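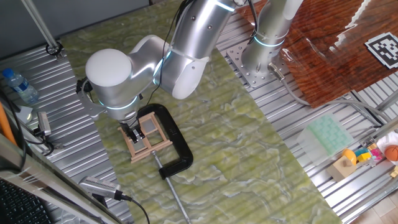
4. Living with a patterned surface

4.1 What people told us about green

We had gone to Zaldale expecting to hear mostly about price and wear, and we did hear a good deal about both, but the talk kept drifting back to colour. Of the 31 households we visited, hardly any could let us leave without telling us how they felt about green. Those who had chosen a green marble pattern for a kitchen or dining table were fond of it in a way we had not met with the plainer greys, and they were generous with their reasons. Some liked the way crumbs and small scratches seemed to sink into the veining. Others had grown up with a green table and simply wanted one again. The question of whether the surface was stone or only made to look like it came up less often than we had supposed it would, and usually it was we who raised it.

In Tirkitz the answers were cooler. People there spoke of patterned tops as something one put up with in a rented flat, and several had kept a cloth over theirs for years. Luzius Egger, who carried out most of the Tirkitz visits, noted that the cloth often came off once the conversation had got going — a small kindness to the visitor, perhaps, and one we were glad of. 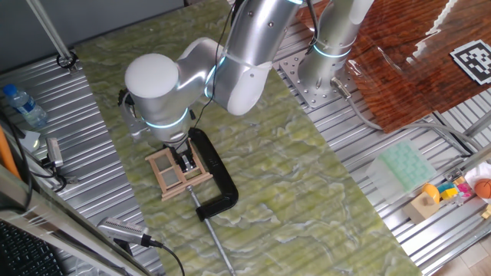 Hannelore Hofstetter told us that she had disliked her green table for the whole of the first winter and then, some time in June, found she had stopped noticing it, and that by the following year she would not have parted with it for anything. We heard much the same from Konrad Imhof, though he put the change down to new lamps.

4.2 Pattern and daylight

His remark about the lamps sent us back to our notes on windows. A glossy patterned top is a different thing at breakfast and at dusk, and the people who were happiest with theirs tended to have some means of softening the light: net curtains, a deep sill full of plants, or blinds such as those in Figure 3.

Figure 3. Green marble-patterned surface with faint streaks of reflected light; vertical blinds behind, brighter towards the left.

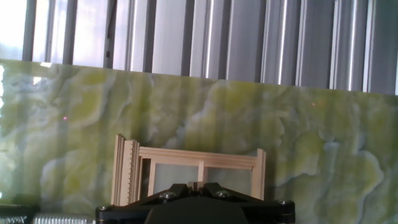 Auer Papers on the Home, Vol. 7, p. 34

Where the light came in bare, we were told about glare, about headaches over the newspaper, and in one long and very enjoyable visit about a table that had been turned round every spring to face the other way. We have not tried to measure any of this. Our notes on curtains and blinds were made in passing, and a fuller study would want to return to the same rooms in different weather, which Debashish Wanigasekara has begun to do for the Zaldale households.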